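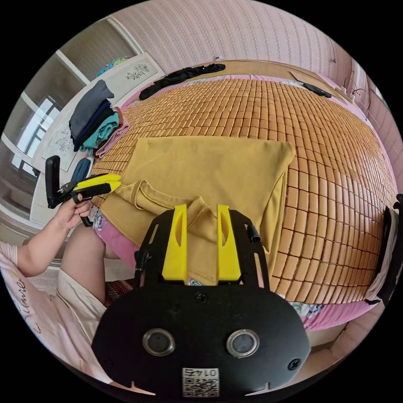 Navham Household Skills Team, Hand Demonstration Group

Print this page | E-mail this page

Frequently asked questions for people who record at home

We receive many of the same questions from new recorders, so we have put the answers in one place. If your question is missing, please write to Merike Krūmiņa, who keeps this page.

What am I doing when I "show" a task?

You do the household work with the two hand-held grippers in place of your fingers. The grippers save what they see and how they move. Later, our group in Drarbridge uses many such recordings to teach a robot arm the same work. You do not need to know programming. You need to know how to fold a T-shirt.

Must I prepare a special table?

No. A bed is good, and for shirts it is often better than a table, for the reason that you have space on all sides. A woven mat, a sheet or a blanket are all accepted. We want homes as they are. A stack of clothes near the headboard, a phone on the bed or a bag beside it can stay in its place, only keep the area where you fold free enough for the sleeves to open.

How should the T-shirt lie at the beginning?

Spread it mostly flat. It can have creases, and a sleeve or the collar can be folded over. Please do not iron anything for us. If every shirt begins perfectly straight, the robot learns only perfectly straight shirts, and it will be lost with the first real one.

Which color is best?

Any color which you can tell easily from the surface under it. Mustard yellow on a tan mat is still fine. Black on black is difficult, also for the person who checks the recording.

Can I hold only one gripper and use my free hand?

Please do not. The robot has no free hand to help it. If one gripper has nothing to do at this moment, keep it near the cloth and wait with it there. Your bare fingers should not touch the shirt between the start signal and the stop signal.

How hard should I press the trigger?

Less than you think. The yellow fingers hold cotton with a light closing. When you squeeze strongly, the cloth jumps when you let go, and the fold opens again. Shabani Okoth advises to close, to count one breath, and only then to lift. I have tried it and my folds became slower but much nicer.

The collar always bunches up. What do I do wrong?

Probably nothing, the collar is the thickest part and it does not want to lie down. Take it at the two shoulder seams and pull a little to both sides before you fold. If it bunches again, correct it with the grippers and continue. Corrections are useful to us and you should not delete such a recording.

I made a big mistake in the middle. Should I start again?

If the shirt is still on the bed, go on. If it fell on the floor, or someone called you away, press stop and mark the recording as "broken". Do not cut it yourself.

How many shirts in one session?

We ask for 7 and then a rest. After this number the wrists get tired and the movements become careless, and we can see it in the data. Long sessions are not paid better than short ones.

Why do the grippers have codes on stickers?

The sticker tells us which gripper made the recording. Please do not cover it, and do not put your own sticker over it. If it begins to come off, send us a message and we will mail a new one.

Can I show the task by remote control instead?

Yes, but only in our room in Ustusville, where the arms are installed. There you hold two handles and the arms follow your hands. It is slower, and most people need one afternoon until they stop fighting with it. Gintarė Kütt gives the introduction. Home recorders are not required to do this.

How much is collected already?

At the end of October we had 1,473 accepted shirt recordings. Of these, 202 were made by remote control. Trousers will come next, and after them maybe towels, if Amrit Hawthorne can agree with the group in Mägi about the sizes.

Will my room be shown to other people?

The recordings are watched by our checkers. If there is a paper with your name or address close to the bed, turn it over before you start. When other persons live with you, ask them first.

Who can I call when the gripper does not start?

First charge it for one hour and try again. Then write to Zane Stankevičius and give the number from the sticker.

3 comments | 11 shares
Print this page | E-mail this page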